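The arm was the cheap part

I had 1447 dollars left in the equipment line when the fiscal year rolled into February, and a strong feeling that I should not be the person in charge of it. The arm was paid for. The gripper was paid for. What remained, I figured, was odds and ends. 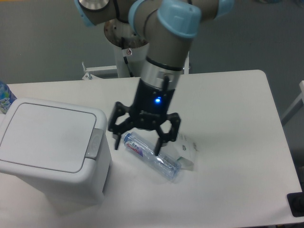 Odds and ends, a partial accounting

Lucimara Seixas, who signs off on my purchases, asked for a list. I gave her three lines: spare fingertips, cable sleeve, a service visit from Prollano. She sent it back with a question mark next to each and a fourth line of her own, which said "things to pick up?"

Fair point. For sorting trash, a water bottle and a crumpled bag cost next to nothing, and I had budgeted exactly that. The bin with the push button on its lid went on my own card, and I have not seen that money since.

Then the quotes came in. Woltcombe wanted 100 dollars to ship a bracket that fits in a coat pocket. Bárány had the same bracket with free shipping and a lead time of 7 weeks. I picked Bárány, being patient and also broke.

The service visit I moved to next year. If a joint starts groaning before then, I'll stand farther away.

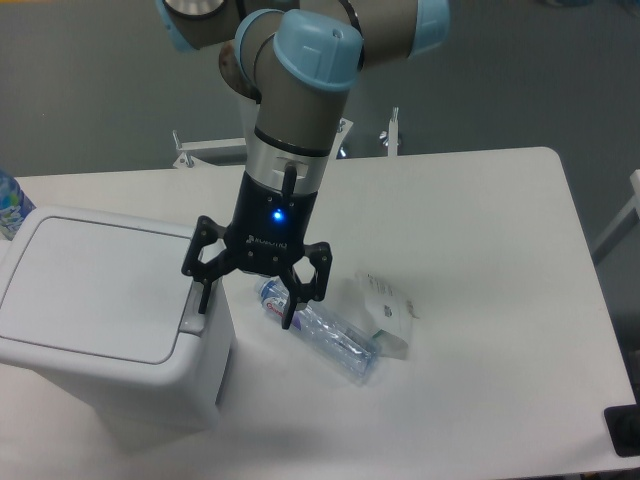

What I'd put on the list first

Fingertips, two sets. Then the bracket, ordered the day you order the arm. Torkska sells a nice padded case for the gripper and I want it badly, but the gripper never goes anywhere, so Lucimara has crossed it out twice.

I've put it in again for next year, under "storage."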